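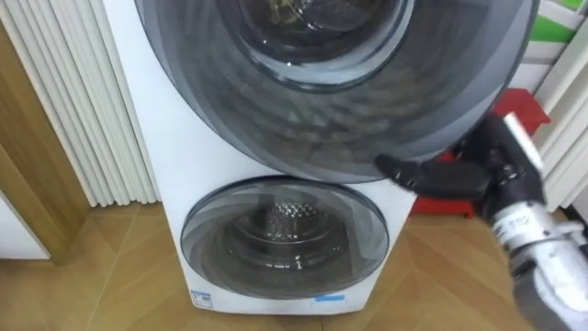 Laundry Tips for People Teaching a Robot to Do Laundry

The Udeo student project meets in a room with a herringbone floor and a stacked washing machine, and most of what follows was learned on both. It started as a sheet taped up for new members. Anyone with a washer, with or without an arm to open it, may find something of use.

Doors first. A round door wants to be pulled at the rim, opposite the hinge, and it wants to be pulled slowly. Beginners program the arm the way they open their own machine, with a yank. Take the yank out. Once the door is moving, let the fingers follow the rim around the hinge — a hand that insists on traveling in a straight line will win the argument, and then you'll be shopping for a hinge.

Wipe the rubber seal after every practice session. Lint, hair and a sock from March have all been found in ours. Vinegar and warm water on a soft rag will do, then leave the door ajar overnight.

Fingerprints on dark plastic come off with a dry microfiber cloth. Robot fingerprints come off the same way, although they bring grease with them, in which case add one drop of dish soap.
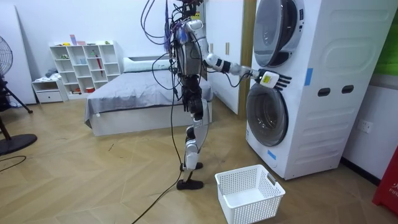

Posted by the Kesum Club laundry desk

Keep the basket close to the machine. Every extra step with a handful of wet towels is a chance to redecorate the floor, and this goes for people too. Put it where the arm can reach down without the feet having to shuffle, and teach the reach with the basket empty before you put so much as a washcloth in it.

Practice loads should be small. We use 3 hand towels, all the same color. The team that began with a fitted sheet is still, in a sense, washing that fitted sheet.

Cables go where feet don't. Walk the route yourself before you start, looking down, and have one person whose whole job is the cable. It's a dull job and everyone tries to trade it for the keyboard. Don't let them.

Blue painter's tape is the best tool in the room. It marks things, it peels off clean if you don't leave it on all summer, and it costs next to nothing. Write on it before you stick it down. Old tape that has gone gummy will lift with a little cooking oil and some patience.

Wood floors hate puddles. Keep a dry towel within reach that isn't part of the practice load, and tell everybody which one it is.

If you're getting ready for the Zorkton household challenge, the time limit is 24 minutes, and closing the door counts. Last year we had a lovely run and left the door hanging open like a barn. Add the closing step on day one and run it every time, even when you're only testing the hand.

Detergent pods stay in the cupboard until further notice. Ask the Furtună team about grip strength.

Last updated 5 September 2018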